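Trultik label maker review: the odds and ends drawer finally has a name
Posted in Home & Tidying by Zuweira Tsikata, 2 comments
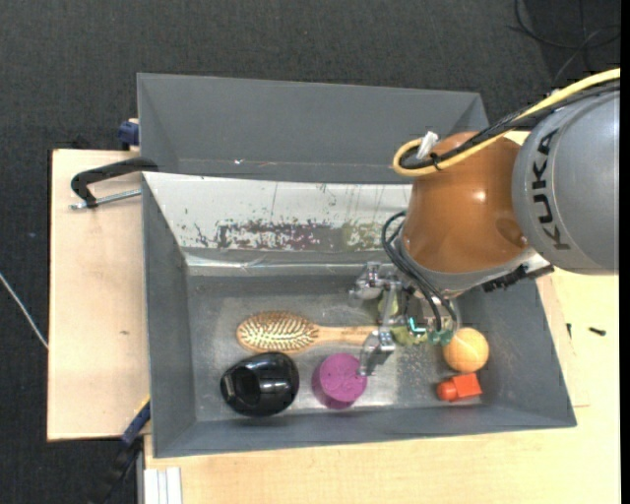
Why I wanted one

We moved to Arkthorpe in June with far too many boxes, all of them marked "misc" in my handwriting. My handwriting is bad. By the time I'd opened the same box of Christmas lights for the third time while looking for the tin opener, I had decided that everything in the new house was going to get a proper printed label, and I've had a lovely time doing it ever since.

I bought the Trultik with my own money, from the little stationery shop by the station. I'd looked at a few that run only from a phone app, but I wanted something with its own keys so that the rest of the family would pick it up and use it too (they do, more on that below).

Getting started

It took me longer to get the batteries out of their packet than to print my first label. The tape cassette drops in under a flap on the back and only goes in one way round. You hold down the power button, pick your language, type, and press the big print key. There's a paper booklet as well, quite a thick one, and I read it in the bath like a novel. Worth doing, as the best feature is buried near the end: you can save up to eight labels in the memory and print them again without retyping. I've got "freezer – eat first" in slot one and it gets used every weekend.

The keys

They're laid out like a computer keyboard, squashed up a bit but with a good firm click. My thumbs got on with it straight away. My husband Farzad has much bigger hands and hits two letters at once now and then, so we do own a spice jar that says CUMIMN. He has refused to let me replace it.

Accents are a little fiddly. You press the letter, then a second key over and over until the right mark comes up. I was making a set of coat hook labels for the hall and needed the š in Krešimir for our lodger, and it took me several goes to find it. But it's there! Lots of cheap ones don't have it at all.

How the labels look

Really smart. The print is crisp and black and the small size is still easy to read from across the kitchen. You get a handful of typefaces, one of which is dreadful and curly and which I have of course used for the biscuit tin. There are frames too, and little symbols – a plug, a snowflake, a pair of scissors, a paw print. I thought I'd never touch those, and then I put the paw print on the dog food and the snowflake on the winter hats, and now I can't stop.

The backing is split down the middle so it peels off cleanly if you bend the label first. I missed that in the booklet and spent my first evening picking at corners with my fingernails.

Do they stick?

On glass, metal and smooth plastic, yes, beautifully. The ones on my flour and rice jars have been through the dishwasher every couple of weeks and haven't lifted. On cardboard they're fine. On fabric baskets they fall off within the hour, so for those I print the label, stick it on a luggage tag and tie it to the handle, and I think that looks nicer anyway.

On painted wood I'd go carefully. I peeled one off a shelf in the airing cupboard and a flake of paint came with it. That may say more about the paint than the tape.

What I'm less keen on

It wastes tape. Every label comes out with a blank bit at each end, longer than it needs to be, and if you're doing lots of short words you can watch the cassette empty. There's a setting called "narrow margin" that helps a good deal, but it goes back to normal every time you switch off, and I forget.

The cutter is a lever on the side that you squeeze by hand. It's fine, only it wants a proper push – a soft squeeze leaves you with a chewed edge.

And there's no backlight on the screen, which is a pain in the cupboard under the stairs, where I most wanted to use it.

Tape and refills

One cassette comes in the box and it's a short one, so order another at the same time. I've tried the Trultik tape and the cheaper Lostska tape that fits the same machine. The Lostska white is every bit as good. The Lostska clear looked a bit cloudy on my jars and I've gone back to the proper one for those.

Would I buy it again?

Yes, tomorrow. I've done the spices, the fuse box, the bathroom shelf, the children's school things and the whole of the shed, and my neighbour Tihomir has borrowed it for his seed tins and doesn't seem to be in any hurry to give it back.

If anyone knows how to make the narrow margin setting stay put, please tell me in the comments!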